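Every April I fall in love with the ground all over again, and every April somebody at the garden club tells me I should be spraying it with something. I am going to make my case for leaving it alone, and for the animals I think deserve the credit we keep giving to products: the ground beetles, the toads, and above all the plain old earthworm.

I didn't start out this way. My first teacher was Irén Győri, who had the plot beside mine at the Kelemen gardens, and she dug twice a year, two spades deep, with the radio going. Her rows were beautiful. I copied her for five seasons and my soil got paler and harder each summer, so that by July a watering can would just skate off the top of it. Hers was river bottom and mine was hill clay, and it took me far too long to see that this mattered.

Then Anikó Simon gave me a bucket of half-rotted leaves and told me to dump it on the bed and go inside. I dumped it. I went back out on a Sunday after rain, lifted a corner of the leaves with a trowel, and there were worms everywhere, big ones, pulling leaf stems down into their holes! I had never seen that on my own plot. I sat on the path until my knees were soaked.

Since that day I've been a leaf person. I take bags from the neighbors, I take the raked stuff from the churchyard, and I've stopped turning the soil except where I'm planting potatoes (and even there I feel a bit guilty). I also started covering the beds in winter with old sheets and worn-out tablecloths, cotton or linen only, held down with bricks. They go through the wash once before they go outside, no softener, and by the next fall they're so thin you can leave them to rot where they lie. 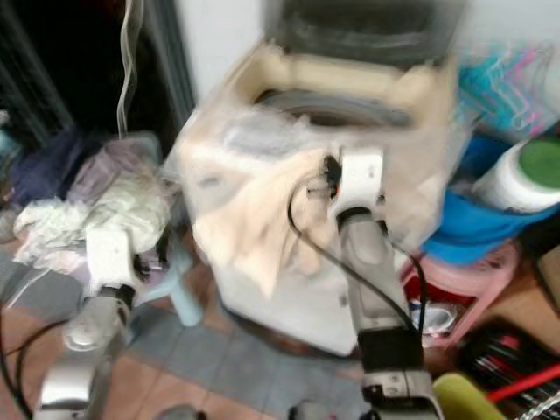
Beige cloth over the front of the washer, lid up.

The argument I hear most is about slugs. Leaves mean slugs, Zoltán Takács says, and he is right, they do, for the first year or two. I lost a whole sowing of lettuce and said some things I won't repeat. But then the beetles moved in under the same leaves, the shiny black ones that run when you lift a board, and after them came two toads. I still lose seedlings. I lose fewer than I did when I was putting down pellets, and I get toads out of the deal.

What bothers me is how quickly we reach for a cure before we've looked to see who already lives there. Turn over a spadeful sometime, a single one, and pick through it on a tray. Tímea Dudás did this with her two boys and they got to 23 worms before lunch and refused to come in. Her lawn, five steps away, gave them one.

I'm not asking anyone to give up a tidy garden. Piroska Mészáros keeps hers like a parlor and mulches every inch of it with grass clippings — thin layers, dried first so they don't go slimy — and her soil smells like a forest.

So leave the leaves a little longer this spring. Wait for the nights to warm up before you clear anything, and shake out the stems before they go on the heap, there are ladybugs asleep in them.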